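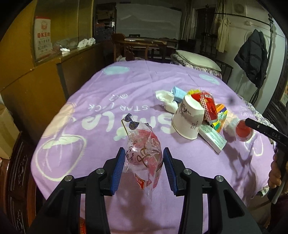

Wrapper on bedsheet, room 12

CHECKLIST BEFORE THE PASSENGER RIDES, TEST DRIVE EVENT, SALEM
Filled in by: Othmane Badawi, vehicle inspection
Car: Stullurer coupe, demonstration car no. 2
Month: June
Mileage at start of check: 495

Marks used: OK / OK with comment / NOT OK. A car with one NOT OK does not go on the track.

1. Tires and wheels

1.1 Pressure, cold, all four: OK
1.2 Tread and side walls: OK with comment
Rear left has a small cut on the outer shoulder. I measured it and it is not deep, the cords are not visible. Please look at it again after every 12 laps.
1.3 Wheel nuts with torque wrench: OK
1.4 Valve caps: OK with comment
One was missing on front right. Replaced from the box.

2. Brakes

2.1 Pad thickness front and rear: OK
2.2 Fluid level: OK
2.3 Pedal feel with engine running: NOT OK at first check, OK at second check
The pedal was going too long. The workshop bled the front circuit and I repeated the check myself at 7:40. Now it is firm and stays firm for 30 seconds under constant pressure.
2.4 Parking brake on the ramp: OK

3. Seats and belts

3.1 Driver belt locks when pulled quickly: OK
3.2 Passenger belt the same: OK with comment
It locks, but returns slowly. I cleaned the guide and it is better. I would like to have it changed before the next event, even if it passes today.
3.3 Front seats fixed to the rails, no movement: OK
3.4 Loose objects in cabin, door pockets and trunk: OK with comment
Found two pens and one bottle under the passenger seat. The cabin must be checked again each time the passenger changes. Journalists carry many things in their pockets, so ask them kindly to leave everything on the table.

4. Fire and rescue

4.1 Firetach extinguisher in its bracket, pressure in the green: OK
4.2 Pin and seal present: OK
4.3 Driver can reach it with belt closed: OK
Tried with both drivers. The shorter one needs the seat two clicks forward.
4.4 Tow eye mounted: OK

5. Course

5.1 Run-off at the last corner, 300 feet free: OK with comment
The Cirkine banner was standing inside the run-off. It was moved behind the barrier. Do not put it back for photos.
5.2 Surface of slide area swept: OK
5.3 Radio contact with both marshals: OK
5.4 Helmets, all sizes: NOT OK
Size small is missing. No rides for persons who need this size until it arrives. I informed the event desk at 8:15 and I wait for their answer.

Result: car no. 2 is released for rides, with the limit from 5.4.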